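"Show me the raw data and then we'll talk"

A retired radiochemist on the Haleck tailings, the fish in Susley Lake, and why she doesn't trust a colour-coded map

Saturday, February 28, 2026

She asked me not to use her name, which I agreed to, and not to call her an activist, which I also agreed to. She spent most of her working life in government and university labs measuring small amounts of radium and uranium in water, sediment and bone. These days she lives a short drive from Susley Lake, downstream of the old Haleck uranium mill, and she reads monitoring reports the way other people read the sports pages.

The latest of those came out earlier this month. It was prepared by Wako, the consulting firm hired by the company that now owns the Haleck site, and it says the lake is in good shape. The summary has a map of the lake in three shades of green. She has printed the whole thing, appendices included, and there are sticky notes on a good many of the pages.

"The first thing I do with a report like this is skip the summary," she says. "Go to the methods. If they won't tell you how deep they took the sediment core, the colour of the map doesn't matter."

How deep did they take it?

"Two centimetres. It's in a footnote. Two centimetres is the fresh stuff. You'd expect that to be cleaner, because the mill has been shut for decades and there's been mud settling on top of the bad years ever since. What I want to know is what's under it, and what happens when the bottom gets stirred up."

The mill's tailings sit behind an earth dam at the north end, under a shallow cover of water that is meant to keep the radon in and the acid from forming. She has no great quarrel with the design. Her quarrel is with the claim that it can be left alone until 2040, when the current licence plan moves the site to what it calls passive care.

"Passive care means a fence and a sign. Radium-226 has a half-life of sixteen hundred years. I'm not saying that to frighten anyone, it's just the number. A beaver can undo a spillway in a season. Who's going to go and look?"

I put it to her that Wako's report answers this, at least on paper, with inspections after heavy storms.

"It says 'as required'. Required by whom? I've written those words myself, in reports, when we didn't have the budget to say 'every spring'."

We talked at her kitchen table for most of an afternoon. She is not easy company for people on either side of this argument. A local group had circulated a flyer claiming that the lake trout were "glowing with contamination", and she was as hard on that as she was on the consultants.

"Rubbish. They had one fish. One. Somebody sent it to a lab and got a total alpha figure back and put it beside a drinking water guideline. You can't compare those, a fish isn't a glass of water. I told them so and I wasn't invited back."
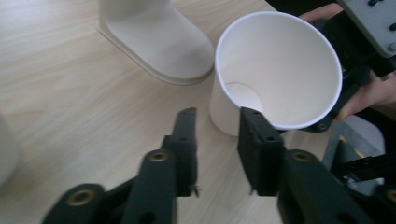 A white cup on the table.

So is the fish safe to eat? She takes a while with this one.

"I eat it. Not the bones, and I don't eat it every week. Radium behaves a lot like calcium, so it goes to bone, and most people here fillet their fish. But there are families who boil the whole thing for soup, and they always have, and I couldn't find one line in that report that deals with them. It has an 'average consumer'. I'd love to meet him. He eats one portion a month and never gives any to his kids."

The report bases its fish section on 80 samples, which sounds decent. She turned to the appendix and ran her finger down the table. Most of the samples were whitefish, taken from the south basin in a single week, at the far end of the lake from the mill.

"There's nothing dishonest in it. It's easier to set nets down there, the boat launch is right beside you. But then you can't turn around and say 'fish in Susley Lake'. Say 'whitefish in the south basin'. It's a smaller sentence and it's true."

I asked Wako about the sampling sites and the depth of the cores. The firm replied in writing that its program "was designed to meet all conditions of the licence" and that the results "support a finding of low risk". It did not say whether deeper cores had been taken. The site's owner sent me back to Wako. When I read her the reply over the phone, she laughed.

"Meets all conditions of the licence. Well, yes. I'd hope so. The licence didn't ask for deep cores, so there aren't any. That's the whole trouble in one line."

She is wary of the other data too, including the set that has been used most often against the mill. The Dolley survey, done by a small university team some years back, reported a hot spot of 600 becquerels of radium per kilogram in dry sediment near the mouth of the creek. That number has been on placards. It has been read out at public meetings, sometimes with the wrong units.

"It may be right. I think there probably is something at that creek mouth, it's where you would look. But it's one grab sample with no duplicate, and they don't say how long they let it sit before they counted it. For radium by gamma you seal it up and wait a few weeks so the daughters can grow in. If you don't wait, your number's off. Could be low, by the way. People always assume a mistake makes it too high."

Has she asked the Dolley team?

"Twice. The first time I got a nice note. The second time I got nothing."

I wondered whether there was anybody's work she would accept. She objected to the question, then answered it. She wants cores down to the pre-mill layer at both ends of the lake, dated, split between two labs that don't talk to each other. She wants trout as well as whitefish, with the bones measured separately. She wants the raw numbers in a file that anyone can open, and not as a scanned picture of a table.

"It wouldn't even cost that much. The expensive part is the boat and the people, and they're already sending those out."

And if it all came back clean?

"Then I'd say so, and I'd be pleased. I live here. I've got grandchildren who swim off that dock. People think I want it to be bad." She squared the report's pages against the table and put the clip back on. "I don't want it to be anything. I want somebody to measure it properly."

Written comments on the Haleck plan can be sent to the regulator until the end of the consultation period. She has drafted hers. It runs to several pages, and the first item is the footnote on core depth.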